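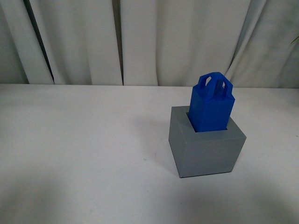

Greifervergleich mit der Steckaufgabe »Block in Aufnahme«

Arbeitsanleitung des Prüflabors Vasthorpe
Stand: 11. Januar 2026

Zweck und Geltungsbereich

Die vorliegende Anleitung beschreibt das Vorgehen beim Vergleich von Parallelgreifern anhand einer einfachen Steckaufgabe. Ein blaues Werkstück mit Griffpartie ist aus der Aufnahme eines grauen Blocks zu entnehmen und wieder einzusetzen. Die Anleitung gilt für die Fingersätze Burar und Ollow in Verbindung mit der Steuerung Kuhlmann. Für Sauggreifer ist sie nicht anwendbar.

Voraussetzungen

Der Arm ist referenziert, die Handgelenkkamera und die Kopfkamera sind kalibriert. Beide Kameras müssen über die Steuerung denselben Zeitstempel erhalten. Die Tischfläche ist vor Beginn abzuwischen. Der Vorhang hinter dem Tisch bleibt während der gesamten Reihe in derselben Stellung, da veränderte Falten die Segmentierung der Kopfkamera beeinflussen können.

Schritt 1: Fingersatz montieren

Schalten Sie den Greifer stromlos und setzen Sie die Finger paarweise ein. Ziehen Sie die Schrauben über Kreuz an. Fahren Sie den Greifer danach viermal vollständig auf und zu und achten Sie auf gleichmäßigen Lauf. Abgenutzte Fingerspitzen sind zulässig, ihr Zustand ist jedoch im Prüfblatt zu vermerken. Ein Wechsel des Fingersatzes innerhalb einer Reihe ist nicht gestattet.

Schritt 2: Ausgangslage anfahren

Öffnen Sie den Greifer vollständig und fahren Sie die Vorposition an. Aufnahme und Werkstück müssen im Bild der Handgelenkkamera vollständig erkennbar sein. Die Finger dürfen den unteren Bildbereich einnehmen, solange sie das Werkstück nicht verdecken.
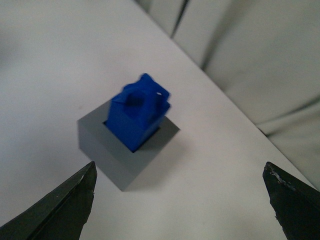 Die Belichtungszeit der Handgelenkkamera ist fest auf 8 ms einzustellen. Die automatische Belichtung bleibt ausgeschaltet. Erscheinen die Kanten des Werkstücks unscharf, ist die Aufnahme nach einer kurzen Beruhigungszeit zu wiederholen – erst danach wird die Lage berechnet.

Schritt 3: Versuchsreihe durchführen

Je Fingersatz sind 200 Zyklen vorgesehen. Ein Zyklus umfasst Anfahren, Greifen, Entnehmen, Einsetzen und Lösen. Die Schließgeschwindigkeit wird in der Steuerung einmalig festgelegt und für beide Fingersätze beibehalten. Nach jedem Zyklus wird die Aufnahme von Hand in eine neue Drehlage gebracht. Der Zugang zum Arbeitsraum ist nur bei aktivem Sicherheitshalt erlaubt.

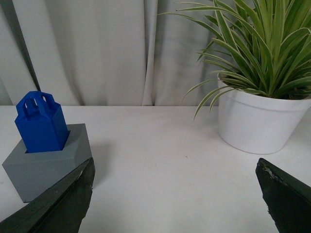
Blick der Handgelenkkamera bei geöffneten Fingern; das Werkstück steckt leicht geneigt in der Aufnahme.

Eine leichte Neigung des Werkstücks gilt nicht als Fehler. Als Fehler zu werten sind das Verkanten beim Einsetzen, das Mitziehen der Aufnahme beim Entnehmen sowie jeder Verlust des Werkstücks. Zyklen, die durch den Bediener abgebrochen werden, sind gesondert zu führen und werden nicht nachgeholt.

Schritt 4: Daten sichern und auswerten

Speichern Sie die Bilddaten beider Kameras zusammen mit Greifkraft und Fingerweg. Eine vollständige Reihe belegt über 510 MB, der freie Speicherplatz ist deshalb vorab zu prüfen. Verglichen werden die Fehlerquote und die Streuung des Fingerwegs beim Schließen. Die Mittelwerte allein reichen für eine Bewertung nicht aus – bei den Vorversuchen im Dezember lagen Burar und Ollow hier nahezu gleichauf, während sich die Streuung deutlich unterschied.

Hinweise zur Fehlersuche

Wird die Aufnahme wiederholt verschoben, ist zunächst die Höhe der Vorposition zu kontrollieren. Bei schwankender Lageerkennung empfiehlt sich ein Abgleich mit dem Bild der Kopfkamera. Schatten neben der Aufnahme dürfen nicht als Kante gewertet werden; der Schwellwert ist in der Steuerung Kuhlmann unter »Bild / Kontur« hinterlegt.

Das ausgefüllte Prüfblatt ist gemeinsam mit den Rohdaten im Projektverzeichnis abzulegen.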